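Chapter 4
Meetings and Decisions in Small Organisations

Learning outcomes

After studying this chapter you should be able to:
explain why organisations hold formal meetings and when another method would serve better
distinguish between a general meeting, a board meeting and a working meeting
prepare a notice and an agenda for a meeting of members
describe the duties of the chair and the secretary
write minutes that record decisions clearly

Key terms

agenda, amendment, apologies, casting vote, motion, minutes, notice, quorum, standing orders

4.1 Introduction

Chapter 3 dealt with the written rules under which an organisation is formed and governed. Those rules say who may belong, who may hold office and how money is to be handled. They do not make decisions. Decisions are made by people, and in most small organisations people make them in meetings.

The word "meeting" covers a wide range of events. A housing association may bring several hundred tenants together in a school hall once a year. The same association may ask three members of staff to agree a repairs timetable over half an hour in an office. Both are meetings, but they differ in their legal standing, their procedure and the records they leave behind. A student who understands these differences will find the remainder of Part Two much easier to follow.

This chapter is concerned mainly with organisations of modest size: clubs, co-operatives, charities, tenants' associations and small companies. Larger bodies employ specialist staff to run their meetings and are considered in Chapter 9.

4.2 The case of the Lomholm Allotment Society

Consider the position of the Lomholm Allotment Society, to which we shall return throughout the chapter. The society rents a field on the edge of Lomholm and lets it in plots to its 630 members. Its rules require a general meeting every April, at which the accounts are presented and the rent for the coming year is fixed. The quorum for that meeting is 100 members.

One spring, the board proposed that the society should stop mending its old water main and lay a new one. The proposal would have raised the rent on every plot. Notice was sent by post in good time, but the agenda described the item only as "Water". About 300 members attended. Many had come to complain of low pressure at the northern taps and were surprised to be asked to vote on a large item of spending. The motion was carried by a narrow margin. Within a month the society had received a written objection claiming that members who stayed at home had not been told what was to be decided.

The objection was upheld. The rules of the society required notice to state "the general nature of any business involving expenditure", and a single word was held to fall short of this. The vote was set aside, a second meeting had to be called, and the pipe was laid a year later than planned at a higher price.

Nothing in this account suggests bad faith. The board had consulted an engineer, obtained quotations and presented honest figures. The fault lay entirely in procedure, and it was a fault that a careful secretary could have corrected in one line of text. Question 2 at the end of the chapter asks you to draft that line.

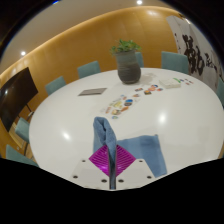 4.3 Why procedure matters

Meeting procedure is sometimes regarded as an obstacle to getting things done. There is some truth in the complaint. A working group of four people does not need standing orders, and a chair who insists on formal motions in such a group will waste the time of everyone present. Procedure should be suited to the size of the body and the weight of the decision.

In a larger body, however, procedure performs work that goodwill cannot. It gives absent members a fair warning of what is to be discussed. It allows those who disagree to be heard in turn. It fixes the wording of a decision before the vote is taken, so that members are not left arguing afterwards about what they agreed. It also protects officers, who can show that they acted on a proper instruction.

A second example shows procedure working as it should. Findeck, a company owned by its employees, holds a monthly board meeting and two general meetings a year. When the board wished to close its workshop in Fliltville, it circulated the full text of the motion together with a statement from those opposed. The debate was long and at times heated. An amendment delaying the closure was moved, seconded and passed. Several of those on the losing side later told a staff survey that they disliked the result but accepted the way in which it had been reached.

Acceptance of this kind is of real value to an organisation. Members who believe that they have been treated fairly are more likely to carry out a decision they did not support, and less likely to reopen it at the next opportunity.

4.4 When a meeting is not required

Some business does not call for a meeting at all. Information that needs no discussion may be sent in writing. Routine matters may be left to an officer acting under delegated powers, provided that the limits of those powers are set down. Many rule books also allow a board to pass a resolution in writing where every member signs it.

The Thibodeau Trust, a small grant-making charity, reduced its board meetings by half after reviewing its minutes and finding that most items had been noted without comment. Reports are now sent by email, and the time saved is given to applications on which the trustees differ. The trust kept one safeguard: any trustee may ask for a written item to be placed on the next agenda, and no reason need be given.

Activity 4.1

Obtain the rules of an organisation to which you or a member of your family belongs. Find the clauses dealing with notice, quorum and voting, and summarise each in your own words. Note any point on which the rules are silent, and keep your summary for use in section 4.7.

4.5 Types of meeting

The general meeting is open to every member of the organisation and is normally its highest authority. It may be annual, in which case its date and main business are laid down in the rules, or it may be called specially to deal with a particular matter. The business of a special general meeting is limited to the items stated in the notice, and the chair should refuse to take any other.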